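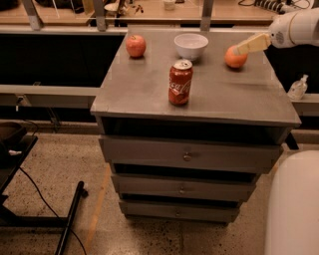 Products Recording Stations Services Support Downloads
Equipment > Recording Stations > Besstead Tabletop Station

Besstead Tabletop Station

The Besstead is a recording station for collecting manipulation examples with a single arm. One operator drives the arm by hand controller, and the station stores head camera video, joint positions and gripper commands against one clock. The output is meant for training policies on reach, push and grasp tasks with household items.

The standard object set is an apple, an orange, a white bowl and a drinks can. Other sets can be registered in the session file before recording starts.
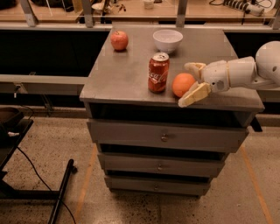 Bornau Equipment Group – Data Collection Hardware

Each session runs to 100 episodes by default. The operator marks start and end with a foot switch, and episodes shorter than 2 seconds are flagged for review. Failed attempts are kept and labeled as failed. They can be left out at export.

The work surface may be any flat top within reach of the arm. A cabinet or chest of drawers is acceptable if it doesn't shift under light contact. Clutter behind the surface doesn't need to be cleared – varied backgrounds are useful in training – but cables should be kept out of the arm's path.

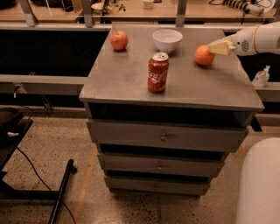

Contact approaches should be recorded from more than one side of the object. Sessions where the arm always arrives from the same direction tend to produce policies that fail when the object is moved.

Specifications
Joint channels: 13
Storage per session: 144 GB
Export: Womlow format, or plain video with a joint log
Calibration: at power-up and after any camera change

Firmware from September or later is required for Womlow export. Questions on setup go to Chak-lun Chang, and export and labeling questions to Wen-hsiung Kwan.

Page revised 18 Dec 2024

Contact | © Bornau | Back to top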